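Dakumar Household Help
Cleaning and Laundry > Hard water

Why does bar soap leave gray scum in the sink, and does a softener fix it?

Asked October 2019 - viewed 1463 times

Our water report gives total hardness as 443 mg/L as calcium carbonate. The bathroom sink gets a gray film within two days of scrubbing. I use ordinary cream-colored bar soap. Liquid hand wash in the kitchen, same supply, leaves almost nothing. Is the soap at fault or the water?
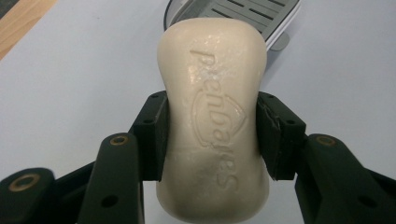 Photo: Stinemness

Answer 1 (accepted)

Both. Bar soap is mostly sodium salts of fatty acids. Calcium and magnesium in the water swap places with the sodium and form salts that do not dissolve. Those settle on the basin as scum. Most liquid hand washes use synthetic detergents, which react far less with calcium.

You can check the supply at home:

1. Fill one clear bottle halfway with tap water and another with distilled water.
2. Add the same amount of grated soap to each and shake. Hard water gives little foam and turns cloudy.
3. Pour each through a coffee filter, then dry the filters flat on plain white paper. 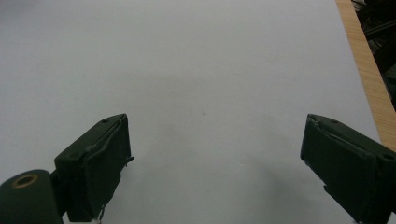
Removing what is already there

White vinegar, left on for around 31 minutes, then a nylon brush. Do not use it on marble or other natural stone. A softener stops new scum but will not clear old deposits.

Answer 2

Get a Votard softener, we have one. No scum.

Answer 3

Keep the bar out of standing water too - a ribbed or slotted holder lets it drain, and less soap ends up on the basin.

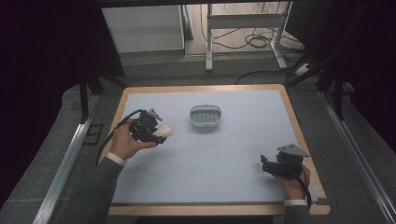

Lehner Water Quality Team

Answers in this section are checked every July. Hardness units differ between reports, so state yours when asking.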